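Filed under: Workshop Tips, Small Robots, Cable & Bench

Tips for a small gripper arm on a shared bench

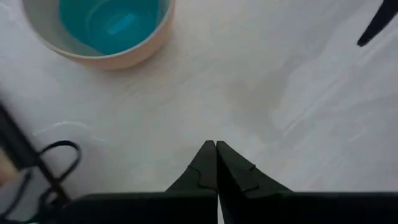
Been running ours on the shared bench since December. Kit is a Wumia arm with a Hailu controller board, bits from the drawer, and more zip ties than I want to admit. Notes below are in the order I remembered them. Skip what you know.

Pick a pale table. Dark fingers on a pale top are easy to find in the wrist camera picture, dark on dark is a headache. But pale tops shine. If you get streaky reflections, move the lamp before you touch any camera settings. Bounce it off the wall or a sheet of white foam board. I spent a whole evening on exposure when all it needed was the lamp turned away.

Clamp the base. Then clamp it again. One clamp lets it twist a hair every time the arm swings, and you won't see it, you'll just wonder why everything drifts left by the end of the night. Scrap of rubber shelf liner under the base plate. Pencil a line around the plate so you can put it back in the same spot.

Cables. Leave more slack at the wrist than looks right. Turn the wrist all the way one way, then all the way the other, by hand with the power OFF, and watch the cable the whole time. If it goes tight anywhere, redo it. Hook and loop straps beat zip ties near the joints, you will be undoing them every week. Zip ties are fine further down the arm. Trim the tails flush, they scratch.

Don't let a loop hang low enough to drag on the table. It will hook a bowl sooner or later. Ours hooked a mug. Full one.

Liquids in bowls are a good test object but start dry. Do a week of dry runs with rice or bolts, then water. Color the water, few drops of food coloring, because clear water on a white table is invisible until your sleeve is in it. Thick rimmed bowls are easier than thin ones for a beginner setup, more to grab and they don't ring when you knock them. Keep the bowl well away from the power supply. Power supply goes on its own shelf, higher than the table. Not negotiable in our shop.

Towel within reach before you fill anything.

Finger tips. Check they close evenly. Slip a strip of paper between them, close slowly, tug. Should grip the same at the top and at the bottom. If only the very ends pinch, loosen the finger screws, close on a flat shim, tighten again while its closed. Two minutes. Do it every time you change fingers.

Grip force: start low. I run ours at 40 on the slider for bowls and mugs, 30 for paper cups. Your slider will be different, the point is write the numbers down on tape and stick it to the base. Shared bench, somebody always changes it.

For slippery stuff, put something grippy on the inside faces. Tried three things:
- Tritport self-stick silicone sheet. Good. Peels at the corners after a while, so round the corners off with scissors first.
- Bicycle inner tube, glued on. Ugly, works great, leaves marks on white plates.
- Wurkex foam tape. Too squishy, the grip goes vague. Ok for eggs maybe, havent tried.

Clean the faces with rubbing alcohol before sticking anything. Let it dry all the way. I rushed this, had to peel it off and start over.

Screws. Thread locker on the finger screws, the removable kind. A tiny dot. Keep it off plastic parts, some plastics crack from it. Go around with the hex key every 7 hours of running or so. The elbow ones loosen first on ours.

Slow everything down. Half speed for a new move, always, with a hand near the stop button. Mount the stop button on the front edge of the table where you can slap it, not behind the arm where you have to reach past the thing that's misbehaving. We had it behind for almost 2 months. Dumb.

Mark your object spots. Bit of painters tape with an X. Bowl goes on the X, every time. If you skip this you can't tell a bad move from a bowl somebody nudged. Pull the tape up at the end of the session or it leaves goo, espcially under a warm lamp. Goo comes off with cooking oil, then dish soap.

Camera lens gets dusty and greasy from fingers. Wipe before each session, glasses cloth, no paper towel. If one side of the picture looks soft, it's usually a thumbprint. If all of it looks soft, check the focus ring hasn't crept. Dab of nail polish holds it.

Put stuff away. Tools on the table get hit, or end up in view and mess with whatever you're trying to track. I use a baking tray, everything goes on the tray, tray goes on the floor.

Last thing, label the power brick. Three black bricks on our shelf, same plug, different volts. Paint pen, big numbers, both sides of the brick and again on the plug end.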